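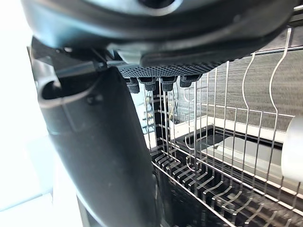
Wrist view over the dish rack, gripper housing along the top, arm on the left.

Docs > Perception > Wrist camera > Masking the gripper

Quick guide. You want the gripper masked out before depth goes to the planner. Otherwise Illura treats its own hand as an obstacle and refuses every plan near the rack. Ask me how long that took to find.

What you need: Illura running, the wrist stream up, a mask editor. Any paint program works, export as 1-bit PNG.

1. Park the arm at the rack pose. Gripper open. Save one still.

2. Paint the housing. Follow the lighter rim on the lower edge, then go past it and take the black perforated pad too. Pad slopes down to the right so don't just draw a straight box across the top.

3. Paint the four nubs under the pad. Easy to forget. The rightmost one is partly behind the rack wires in the still – paint over it anyway, a few lost wire pixels is fine.

4. Paint the big dark piece on the left, all the way down to the bottom. Include the slot and the thin strip that bridges over to the housing. If you leave the strip out you get a little floating blob in the point cloud.

5. Close the gripper, save another still, repeat. Merge both masks (OR, not AND. I did AND first).

6. Dilate by 11 pixels. Tâm Ngô uses less, but his mount is stiffer than mine.

7. Drop the file in the masks folder and set this in the config:

mask_file: rack_merged.png
mask_dilate: 0
min_depth_mm: 60

Dilate stays at 0 here becuase you already did it in step 6. Doing it twice eats the middle of the rack.

8. Restart the perception node. Reload alone doesn't pick up a new mask.

Now the rack itself. Thin shiny wire is bad news for depth. You'll get holes, and highlights that jump from frame to frame, worst on the upright metal just under the nubs. Don't turn up hole filling, it glues the wavy dividers into one solid wall and then there's no slot left to put a plate in. Use the temporal median instead, window of 42 frames, arm standing still. Slow but the wires come out seperate.

Bright background on the left side: lock exposure. Auto goes dark on the rack as soon as that side gets into view.

Check: open the cloud viewer, move the wrist a bit. Nothing should travel with the camera. If something does, it's missing from the mask – back to step 2.

Min-kyu Won has a script for steps 5 and 6, in the tools folder. Needs both stills at the same resolution or it quits with error 168.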